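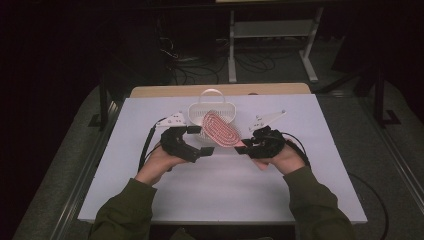

Beca Powell wrote in to say that I am making too much of gripper care, and that a dry rag once a month has always done it for her. Maybe so. I've had the other kind of mail too, from people whose fingers quit closing square in November and who had wiped them with a rag the whole time. A rag doesn't tighten a screw.

What follows is what I do to a pair of hand-held grippers, and what I've stopped doing after reading one too many lists of miracle tricks.

Cleaning the pads

Warm water, one drop of dish soap, a soft cloth wrung out hard. Wipe the pad faces, then wipe again with plain water, then leave them open until they're dry to the touch. I don't buy the vinegar tip. I tried it on an old set of pads and they came out smelling like salad and gripping exactly as before. Rubbing alcohol gets grease off faster, but test it on the back of one pad first. Some rubber goes chalky.

The special pad cleaner from Climano is fine. It also costs a good deal more than dish soap, and I couldn't tell the two pads apart afterward. If somebody can, write to me.

Hair and lint are a bigger pest than grease. Anything that handles brushes, towels or socks will wind up with a strand around the pivot sooner or later. Pull it out with tweezers while the jaws are open. Don't burn it off with a lighter, which I have seen recommended in print, next to plastic parts.

Screws

Check the mounting plates first, then the fingers. Use a hand driver that fits the head all the way down. Snug, then a small nudge more, and quit. A power driver will strip a plastic hole before you've heard it happen.

Thread locker: the mild kind, a dot the size of a pinhead, and only where metal meets metal. Several kinds will crack plastic over time. Oldřich Hájek swears by clear nail polish on the screw heads. I was ready to laugh at that and I've had one plate done that way all winter. It hasn't moved. Neither has the plate with nothing on it.

Cables

Most of what gets blamed on the gripper is the cable. If the jaws cut in and out when you turn your wrist, swap the cable before you take anything apart. Leave a loose loop near the hand, big enough that a full reach doesn't pull it tight. Hook-and-loop straps beat zip ties, which people always cinch too hard.

Keep the slack out from underfoot. I once paid 80 dollars for a connector I had stepped on myself.

Checking the opening

Open the jaws all the way over something pale and plain and look straight down between the fingers. A bedsheet works. So does the back of a calendar. You're looking for one finger standing proud of the other, or leaning, and for anything stuck to the inner faces.

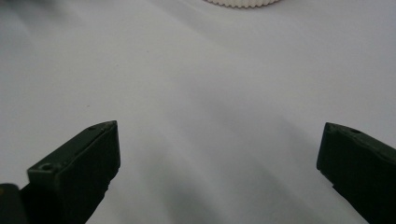
Jaws open, nothing between them.

Then close them slowly on a strip of printer paper and tug. It should drag evenly from one side to the other. If it swings around one corner, the finger is crooked or there's grit under it. Take the finger off, brush out the seat with a dry toothbrush, put it back and try the paper again before ordering parts.

The Wisar booklet wants this done every 600 cycles. I don't count cycles and I doubt the person who wrote that does. I do it when I sit down to work.

Oil

Less than you think, and in most cases none. A wet pivot collects carpet fuzz. If yours squeaks, put a touch of dry lubricant on a cotton swab, work the jaws a few times, and wipe off whatever shows. Keep it well away from the pads. Household spray oil gets everywhere and stays there.

Spares worth having

One set of pads, a handful of the right screws in a labeled jar, one known good cable. Janka Jelínek adds a second hand driver, on the grounds that the first is always missing, and I can't argue.

Skip the 70-piece repair kit from Virkow. I own it. I have used the tweezers.

Updated March 2, 2025. The part on thread locker has been rewritten after Fenna Van Acker sent a cracked finger in an envelope.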